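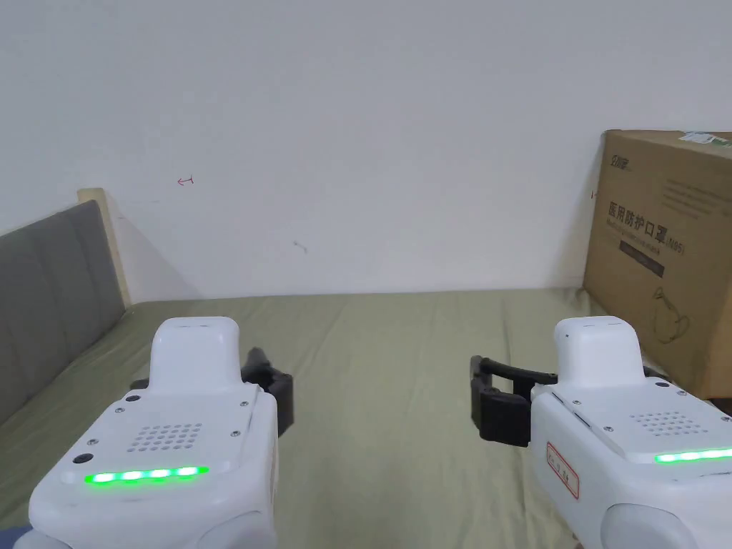
Tremness Fitted Sheet

Divitz Bedding — Sheets and Covers

We have been making fitted sheets since 2000, and after all that time the Tremness is still the one we get the most letters about. It's a plain sheet. It has no piping, no pattern and no shine to speak of, and it goes on a bed and stays there, even under people who sleep like they're swimming laps (you know who you are!). If you've ever woken up with a corner of elastic wrapped around your elbow, we made this one with you in mind.

The cloth is a cotton percale woven for us at the Levinau mill, and it has a dry, crisp hand when it's new. Give it a month or so of ordinary washing and it relaxes quite a bit. Some customers love it best on the first night and some write to us a year later to say it has finally gotten good, and we've stopped trying to settle that one. A queen sheet weighs 580 grams, so it's light enough for summer and it doesn't take forever in the dryer.

Mỹ Lương, who draws all our patterns, spent most of last winter on the corners. The old ones were cut square and sewn up like a box, and they did fine on a new mattress, but mattresses soften and sag at the edges and the old corners would start to creep. The new ones are cut on a slight curve, with the elastic running all the way around the hem. She tried them out on her own bed, on her sister's bed, and on a terribly lumpy guest mattress that we keep at the shop for exactly this kind of thing. The new corners have been on every Tremness sheet since April 2024.

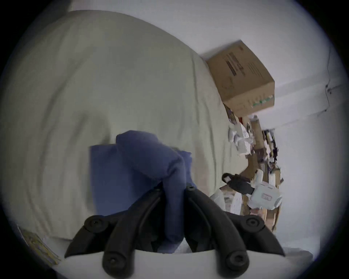

Will it fit a mattress with a topper?

Most of the time it will, as long as the mattress and topper together are no deeper than the pocket depth on the size chart. Measure with the topper on and press down lightly with your hand as you do it. If you land right at the limit, order the deep pocket version, which costs $9 more in every size.

Washing and drying

Wash it warm the first time, on its own or with other light things. After that, treat it like the rest of your laundry. We'd skip the fabric softener, which leaves a coating on percale and makes it feel a little greasy over time. Tumble dry on low and take it out while the hem is still a touch damp. Please don't wring the elastic by hand — it's tough, but it doesn't care for being twisted.

Wrinkles are part of life with percale. You can iron it if you enjoy that (Nghĩa Bạch in our sewing room irons hers, and they do look wonderful), or you can smooth it with your palms while it's still warm from the dryer and call it done. Putting the far corners on first helps too, and so does pulling the last one down well under the mattress before you let go. 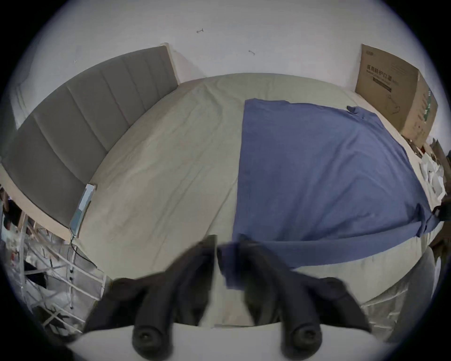
Fitted sheet and blue shirt, with a gray padded headboard.

Sizes and sets

The Tremness comes in twin, full, queen, king and California king. It's sold by itself, and the matching flat sheet and pillowcases are on their own pages, so you can buy only what you need. If you like a heavier bed in the cold months, have a look at the Trevaskis, our brushed cotton sheet, which is cut from the very same pattern and comes back into stock each October. Plenty of households keep one of each and swap them when the clocks change.

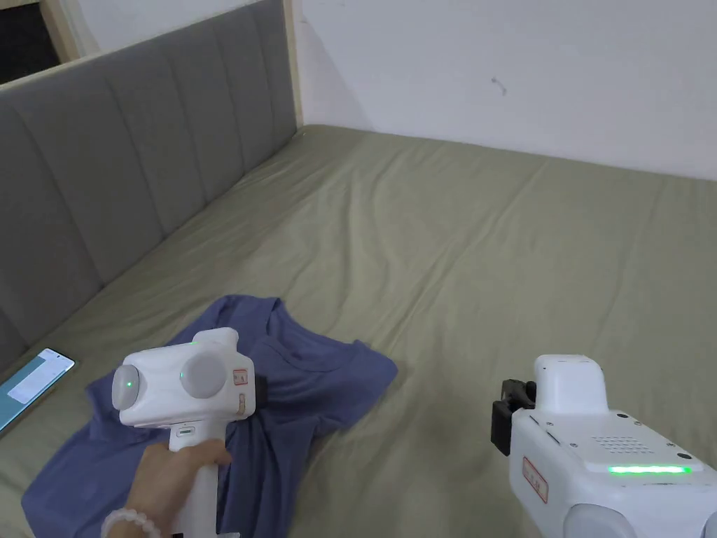

We sew these in runs of 1000, so a size can go missing for a few weeks between batches. If yours is sold out, leave your email on the size menu and we'll write once when it's back. Each run comes from its own dye lot, and if you're adding to a set you already own, send us the lot number from the side seam label and we'll try to match it.

Returns are open until the sheet has been washed. Once it's been through the machine we can't take it back, but a seam or a hem that gives out is a different matter, and we'll gladly repair it. Put it in a bag with a note saying where the trouble is and mail it to the sewing room.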